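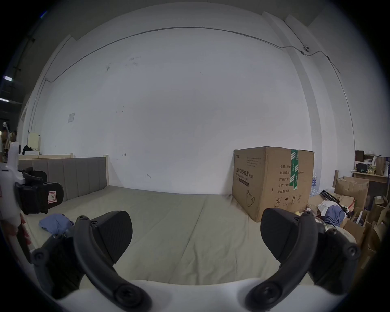
The bed, with the mask box still on it.

2025-11-16

Up early. Vusumuzi had the van keys so I walked over, and by the time I got there the others had coffee and had started without me. The plan was to get the bed made and the floor clear before lunch. We got the first part, more or less.

The sheet is the pale gray-green one. I wanted the white but Tyyne thinks white shows everything, and she does most of the washing, so that was settled. It went over the corners on the second try. I had it sideways the first time and two corners kept popping off whenever I pulled the others down. The fold lines are still in it. I thought about ironing it and did not.

I like the headboard more than I did in the shop in Gretton. Gray with the padded channels, and it came to 349 with delivery. Arlindo leaned on it hard to see if it would move and it didn't.
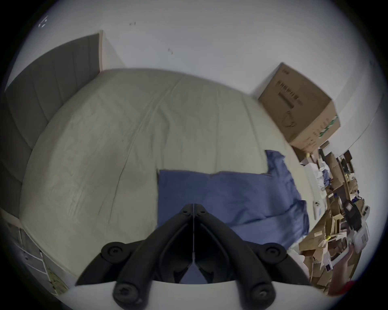

Packaging is the part of this I keep putting off. I told Tyyne yesterday I would have it all flat and tied by tonight, and I have done maybe a third. The heap by the outlet is torn cardboard with white paper and plastic all mixed in, so it has to be sorted before the recycling place will take it. Next time I am keeping two bags going from the start. The tape goes in the trash, I think. Need to ask Magdalini, who had the same argument with them in February.

Lunch was bread and the end of the soup. Chrysanthi called while we were eating and wants to know if we can take her small table. I said I would measure. The gap between the bed and the wall is 60 centimeters at the narrow end, so probably not, unless it goes in the other room.

Afternoon was slower. The blue cover needs to go on next and I could not find the end with the opening, so I left it on the bed and went to wipe down the cabinet instead. There are pencil arrows on the wall and a few scuffs. The arrows should come off with an eraser. The scuffs need paint, and we have none left in that white.

Spent 32 on bags, string, and a new knife for the boxes. Wrote it in the book.

Tomorrow: cardboard first, then the blue cover, then call Chrysanthi back about the table. My back hurts on the left side. Going to bed at ten.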